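Speaker notes - "House rules for a two-arm kitting bench"
Imani Ruiz-Ortega, Bovow
March 15, 2021
Slot: 30 minutes plus questions

OPENING (slide 1)

Hello, thanks for staying for the one before lunch. I'm Imani, I look after the robot benches at Bovow, and I'm going to talk about rules. I know, I know. But these are small rules, mostly written on the back of something, and they've saved us more grief than any clever bit of code I've ever been proud of.

Quick show of hands: who here has a robot bench with a written set-up sheet? (Wait. If it's fewer than half, say "good, you're my people".) And who has read theirs since it was written? (Pause for the guilty laugh.)

Say who did the work, don't forget this time! Tavion Achterberg wrote the first sheet, Shoshana Zamora rewrote it so that people could follow it, and Obed Frimpong is the reason we have a rule about cables, which I'll get to.

WHAT THE BENCH IS FOR (slide 2)

The job is called Naden. It's kitting: small parts live in bins, the arms pick what the kit needs and put it in a tray, and the tray goes on to the next person. Motors, round circuit boards, wire harnesses, thin leads with plugs on. Two arms, one table. I love this job because it looks dull and it's a nightmare. Anything with a wire on it wants to hold hands with its neighbour.

The written procedure says where each part goes, what the tray should look like before you start, and who is allowed to say "go". When we began it was one paragraph. It's now two sides of paper and I'd fight anyone who wanted a third.

RULE ONE: ONE KIND OF PART, ONE BIN (slide 3)

One bin per kind, same corner every time. Motors top left, boards bottom left, harnesses top right, leads bottom right. All the bins are yellow, so there's no colour code to lean on, and people do ask me about that. We talked about having four colours. Shoshana's view was that you'd then have to keep four colours in stock, and the first time one cracked somebody would grab whatever was nearest and we'd have a colour code that lied. So the position is the label.

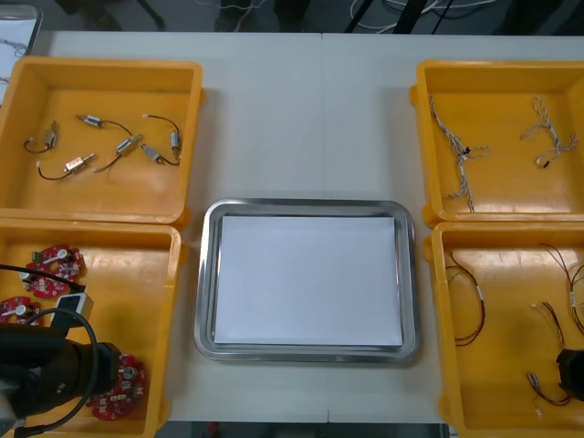
The other half of rule one is how much goes in. Don't heap them. A bin filled to the brim feels efficient and it's a false economy, especially with the motors, where you lift one and three come along for the ride. Our sheet says you should be able to see the bottom of the bin between the parts. I like that wording because you don't need to count or measure anything, you just look down.

(If someone asks about trays for each separate part: yes, we tried moulded inserts from Brurnetti, they were lovely, we kept having to change them whenever the parts changed. Move on, don't get drawn in.)

RULE TWO: THE TRAY STARTS EMPTY, ON CLEAN PAPER (slide 4)

Steel tray, in the middle, between the bins, with white paper in the bottom. The tray is shiny and shiny things are horrible to look at if you're a camera. Paper fixes that for pennies. It also means a bit of stray wire shows up straight away.

The rule says lay the paper flat, look at it, and if there's anything on it, take it off before you start. That sounds so obvious that I was embarrassed to write it down. Then Myrtle Park went through our old run logs for me, all 1339 of them, and looked for starts where the operator had ticked "tray checked" without filling in what they'd checked. It was almost 60. Tick boxes breed! So now there's a line to write on instead of a box.

Pause here. Drink some water. I always race this bit.

RULE THREE: WHO HAS THE MIDDLE (slide 5)

Two arms, one tray. This is the one I get asked about most, so take it slowly.

Each arm has its own side for picking. The tray is shared, and only one arm may be over it at a time. The other one can hover over its own bin, it can think about its life choices, but it stays out of the middle until the first one is clear. We enforce that in software, and it's also on the paper sheet, and yes, that's on purpose. A person standing at the table should be able to tell whether the thing is behaving without opening a laptop.

(Tran question will probably come up. Tran is our scheduler, the in-house one. It asks for the tray, waits, takes it, gives it back. If it doesn't hear back within 10 seconds it stops both arms and calls a human. Don't go into the code, there's a slide at the end if they're keen.)

The good-practice bit is the hand-back. At first our arms let go of a part and gave up the middle at the same moment, and a dangling wire doesn't know that it's been let go of. So the rule now is open, lift, look, and only then hand back. It's slower. Tavion grumbled for a week. I'd still take slower.

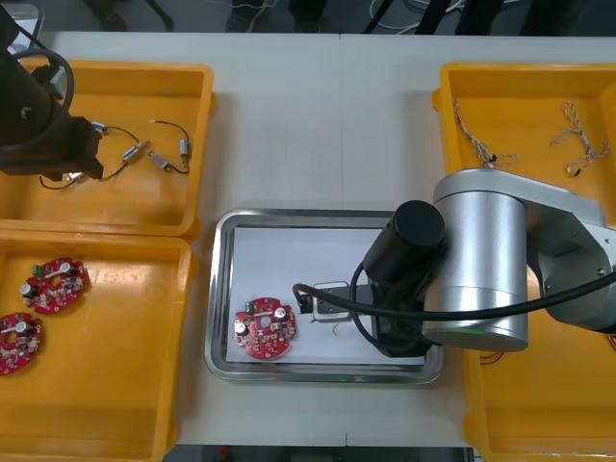

RULE FOUR: CABLES (slide 6)

Obed's rule. Tell the story properly this time: he was setting up late, hooked his foot in a loop of lead behind the table, stayed upright, and moved the table by a thumb's width. Everything had been lined up to that table. We spent the whole next morning wondering why the picks were all off to one side, and he spent it going very quiet.

So, what the sheet says now:

Walk round the table before every session, all the way, including the back.

Any lead on the floor that isn't needed for this session gets unplugged and coiled.

The cables on the arms themselves need slack, but move each arm through its full reach by hand first and watch what the cable does near the wrist.

If anybody bumps the table, say so. No telling off, we just line it up again.

That last one matters most to me. It only works if you really don't tell people off, and I've had to bite my tongue twice.

RULE FIVE: STOPPING (slide 7)

Anyone can stop it. Visitor, apprentice, me, the chap who's come about the radiator. Starting is different: one named person per session, name at the top of the sheet, and if they go for a cuppa the bench waits for them.

Don't reach in while it's moving, even for a part you could get easily. Especially for a part you could get easily. Stop, reach, step back, and the named person starts it again.

QUESTIONS (leave slide 7 up)

Copies of the sheet are by the door, take one, scribble on it. If you change a rule for your own bench, write down why next to it. Ours has a margin full of Shoshana's handwriting and it's the most useful part.

If there's time, ask them what their worst cable is.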